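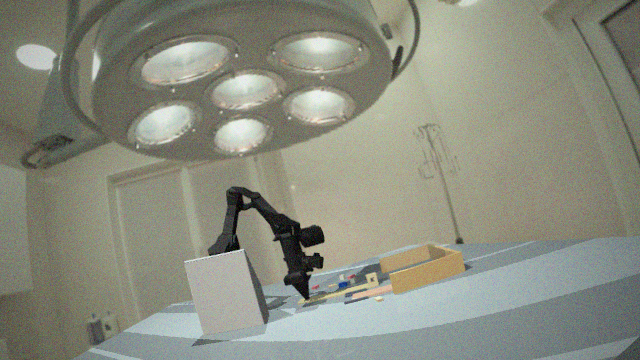

Ceiling-mounted surgical lamp with six lenses, shown in a render.

Rellinix Priltari 400 examination lamp, reviewed by Lærke Zoëga

The Priltari 400 is a wall-mounted lamp for small treatment rooms. Ours went up in March in the minor procedures room at the Umcombe practice, replacing a Bianchini halogen unit that had become hard to get bulbs for. It has been in daily use since.

Fitting took 2 hours. The wall plate uses four bolts, supplied, but the plugs are meant for solid brick and we had to buy our own for stud wall. The template printed in the manual is slightly under scale. Measure from the plate itself.

Light quality is good. Colour is even across the patch, skin tones look right, and shadows from the hands are soft at normal working distance. Dimming runs over 8 steps from a touch panel on the head. The lowest step is still too bright for eye work. The panel responds through nitrile gloves but is unreliable through a sterile cover, so an assistant ends up changing the level.

The arm is the weak part. It holds position when new, then starts to sink at full reach. Tightening the friction screw with the hex key cures it for a week or so — after that it needs doing again. Rellinix replied to my email the same Friday and sent a stiffer washer, which has helped.

Cleaning is simple. The front is one flat cover with a narrow seal, and it has not clouded with our usual wipes. The handle lifts off for the steriliser. Only one is supplied, and a spare should be ordered with the lamp.

The guarantee is 2 years, parts only. Mains lead is captive and rather short.

Recommended for general use on a brick wall. For a room where the lamp has to work at full reach all day, try the arm first.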